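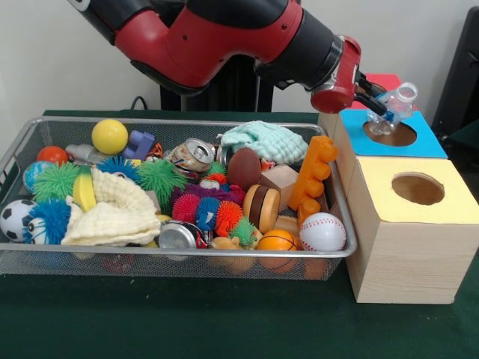
Sorting! What is it, and why do grown-ups go on about it so much?

Quick answer: sorting is putting things that are alike together. Socks with socks. Forks with forks. You do it all day long and don't notice.

Longer answer, keep reading.

Start with a pile

A pile is a bunch of stuff with no rule. Balls on top of blocks, a toy banana poking out, a cloth over half of it. Fun to dig in. Not so fun when you want one thing and it's at the bottom. It is always at the bottom.

To turn a pile into groups you need a RULE. That's the big word for today. A rule tells you what goes where.

Some rules you could pick:

Color. All the blue things here, all the green things there.
Shape. Round things, blocky things, and long things like bananas.
Feel. Spiky, smooth, fuzzy, crinkly.
What it's for. Things you play with, things you drink from, things you wipe up with.

Same pile, different rule, totally different groups. Try it. Ruwan Bhuiyan teaches the little ones at Wevik and he makes them sort a pile by color, mix it all up agian, then sort by feel. They always groan at the mixing up part. Then somebody finds out the green ball and the blue ball were in different groups a minute ago and now they're together because both are spiky. Big shouting.

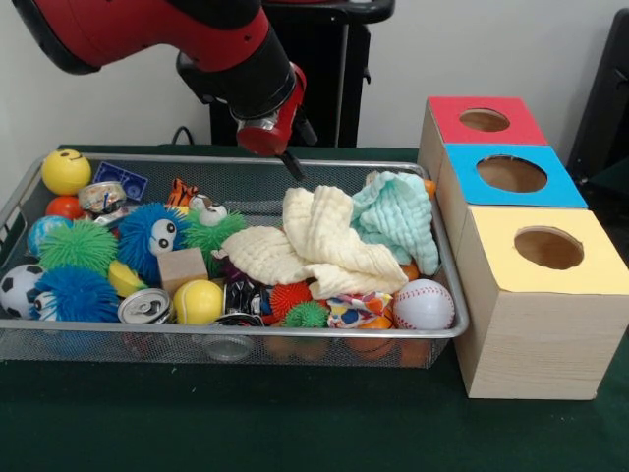
What about the tricky ones?

Good question. Take a soccer ball, black AND white. If your rule is color, where does it go? Black group? White group?

You have 2 choices really. Make a new group ("more than one color") or pick the color there's most of. Either is fine. Just stick to it! If the soccer ball goes with "more than one color" then so does the stripy tiger.

And a ball that looks like a globe? Round, so it's with the balls. But it's a map too, sort of. Scientists have this trouble all the time. They argue about which group an animal belongs in and sometimes they change their minds and move it.

Another tricky one: a drink can. It's round if you look at the end. It's long if you look at the side. Abla Boutros, age 8, says cans should get their own group called "rolls but isn't a ball." We like that a lot. Bananas don't roll very well (she checked).

Recycling is sorting

Think about the bins where you live. Cans and bottles in one place, food scraps in another maybe. The rule there is "what is it made of?" Metal with metal, plastic with plastic. Nobody at the recycling center cares what color your can is. Rinse it first please.

Different towns have different rules so ask a grown up which ones you have.

Boxes with holes

You can sort into piles on the floor but boxes are better, piles creep. A box with a hole in the top is best of all. Three boxes, three different colored tops, done. Red, blue, yellow.

The hole does some sorting too! Anything bigger than the hole won't go in. So you have a size rule without even trying. Coin machines use this trick, and so do the big shaking screens that sort gravel from sand.
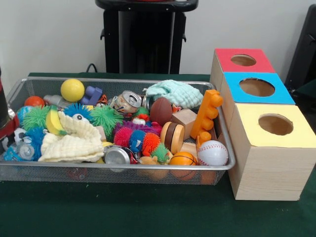
Make your own sorting game

You need: a basket or tray, 3 empty boxes, colored paper, tape, a grown-up with scissors.

Tape a different color paper on top of each box.
Get the grown-up to cut a round hole in each one. Wobbly edges are ok.
Fill the basket. Balls, blocks, clean socks, an empty bottle. Up to 40 things, more than that takes forever. Nothing sharp, nothing that belongs to your sister.
Pick a secret rule. Don't tell!
Post things in the boxes one at a time. Your friend has to guess teh rule.

If they guess it in 4 things or less they win. Then swap.

Harder version: use two rules at once. Like "spiky AND green." Now a blue spiky ball doesn't count and a smooth green one doesn't either. Salamatu Ojo sent us that one, thank you Salamatu!

Words to know

Sort: put into groups
Rule: how you decide
Group: things that go together

Next time: why do magnets stick to some cans and not others?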